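Trellitora Home Care Guides
February | By Eglė Butkienė

We use cookies to improve your visit. By continuing, you accept our cookie policy.

How to Clean a Smooth, Glossy Surface

Glossy surfaces show dust, fingerprints and fine marks more readily than matte ones. The following procedure is suitable for most smooth household finishes. Consult the maker's care sheet before beginning.

Clear the surface and remove loose dust with a dry microfiber cloth. Do not press down, as trapped grit can scratch the finish.

Add one teaspoon of mild dish soap to 16 ounces of lukewarm water. Dampen a second cloth, wring it out well and wipe in straight, overlapping passes. Rinse with plain water and dry at once.

Inspect the surface from a low angle, with a lamp or window on the far side. Pale curved streaks may be scratches or simply reflected light — move the lamp and look again before treating them.
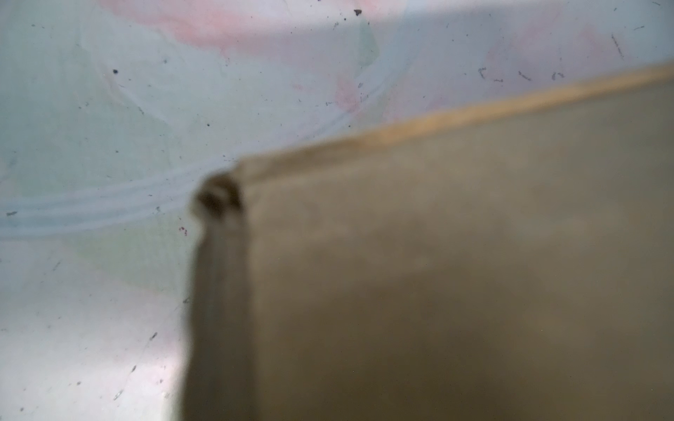 A reflection will shift as the light moves, while a scratch will stay in place. Soap residue may be removed by repeating the rinse. Do not use scouring powder or abrasive pads at any stage.

Wash the cloths without fabric softener and allow them to dry fully before storage.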